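I Spent a Morning at the Derivwood Open Day With the Henda Two-Arm Bench

Posted January 22, 2018

So I'd been going back and forth on the Henda since July, when I first saw the brochure, and I finally got tired of reading spec sheets and drove out to the Derivwood open day to see one on a table. It's a 44-minute drive for me, plus a very slow coffee line at the other end (go early, the muffins run out!). They had two benches set up and I ignored the other one completely.

My interest is small stuff. I fix up secondhand gadgets in a back bedroom, and I wanted to know how a pair of hobby-sized arms would do with things that are slippery, flat and not theirs to drop. Which is why I planted myself at the table with the phones and the chess set and pretty much didn't move for the rest of the session.

What you get to watch is the handling, up close. There's a little camera at the wrist, and the view from it was the best seat in the house as far as I'm concerned, way better than leaning over somebody's shoulder.

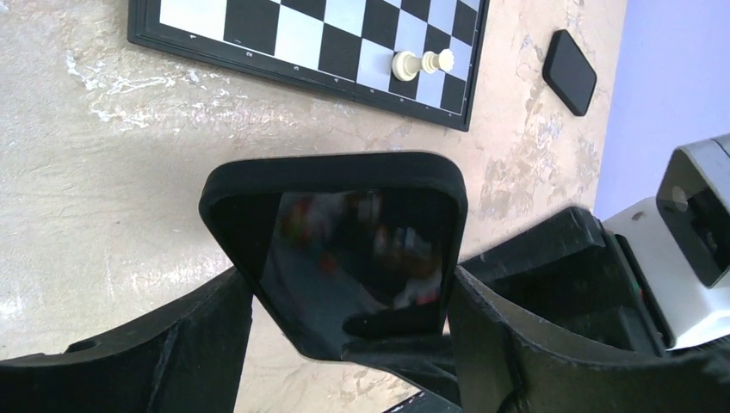
A cased phone in the fingers, second phone still on the table.

The fingers are chunky black plastic with a rough surface, and they're a lot bulkier than I was expecting from the brochure. My first thought was that they'd be hopeless with anything thinner than a brick. But with a phone in a fat bumper case they have something to close on from both sides, and I came away feeling okay about that job. A bare phone flat on the tabletop is a different question, and it's the one I'd want answered before I spent my own money. I asked about slimmer fingers and was told Economou sells a set that bolts on. They're extra, of course. Everything good is extra.

One gripe about the wrist view: the fingers take up a big chunk of it. You're looking past them the whole time, and whatever they're holding blocks more. You get used to it, I guess, but I kept wanting to tilt my head. I'd plan on a second camera off to the side from day one, and I'd put that in the budget instead of treating it as a nice-to-have.

The layout I liked a lot. One arm goes on each side, pale walls around the back and sides, and a grooved aluminum rail across the front. I have used that kind of rail for other projects and I love it, you can shove things along an inch and tighten them back down without redoing your whole afternoon. The table itself is a mottled beige, easy on the eyes, and a black phone shows up on it just fine. 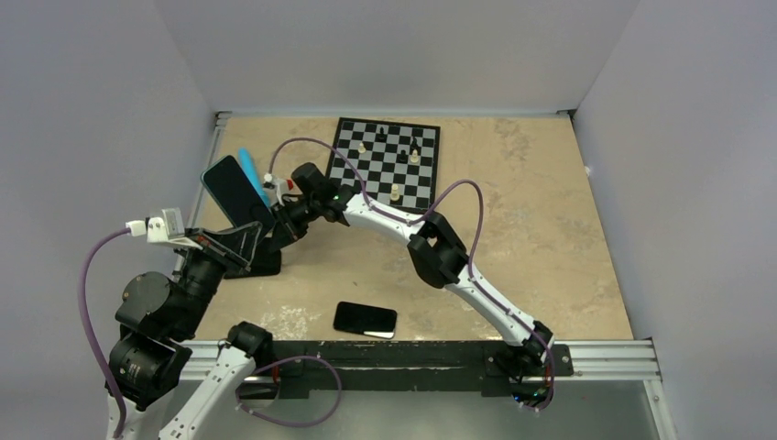
Filed under: Benchtop Robots / Open Days

Now, cables. I'm picky about cables and these bugged me. They're purple (fun!) and they swing up over the arm in these big tall loops, and on the left one there's a long droop down the side. I understand you need slack at the joints. I'd still be out there with clips and a bag of velcro ties the first evening. My cat would lose her mind.

The chess pieces are small, and I'd like to spend a whole hour just on those. Phones are at least a decent size. If you're thinking of buying for a classroom, bring a few of your own awkward objects along to the next open day and ask to see them tried, the staff were really relaxed about questions.

Price on the day was $2146 for the bench with both arms, and the quote is good for 28 days. Prikow has a one-arm kit for less, and if you only ever need to pick up one thing and set it down, I'd look there first. For anything where you want one hand to steady and the other to do the fiddly part, I think the Henda is worth the stretch.

I'm giving it 4 out of 5. It loses one for the cables and the fat fingers together. I've got the quote stuck on the fridge and I'm going to call on Thursday to ask what shipping costs.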